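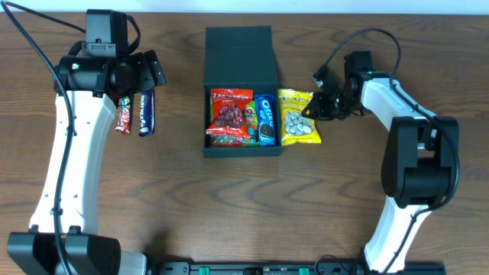

Figure 2. Snack box with the lid open, Oreo pack and red berry bag inside, KitKat and Dairy Milk bars outside it.

6 min read

4.1 What goes in first

I'll admit I came to snack boxes with a bias, because I'm a bars-at-the-bottom person and always have been (blame my school lunches). So when Candela Segura and I sat down with the packing diaries from our 41 households, I fully expected everyone to do it my way. They didn't! Most people started with the bulky stuff, the bags of dried fruit and the cookie packs, and left chocolate bars for the very end, to be slid into whatever gap remained.

Figure 2 has the kind of mix we kept reading about: a cookie pack standing upright, a soft bag next to it, everything squeezed in tight, and two bars still outside the box. Upright packing came up again and again in the diaries, and I think it's mostly about being able to read the front of each pack when the lid goes up. Edileuza Figueiredo disagrees with me here and puts it down to the shape of the box; her reading is in Section 5.

We coded 1,225 diary entries in all, 32 of which we dropped for having no order of packing written down. Bars were the item people moved most often between one entry and the next.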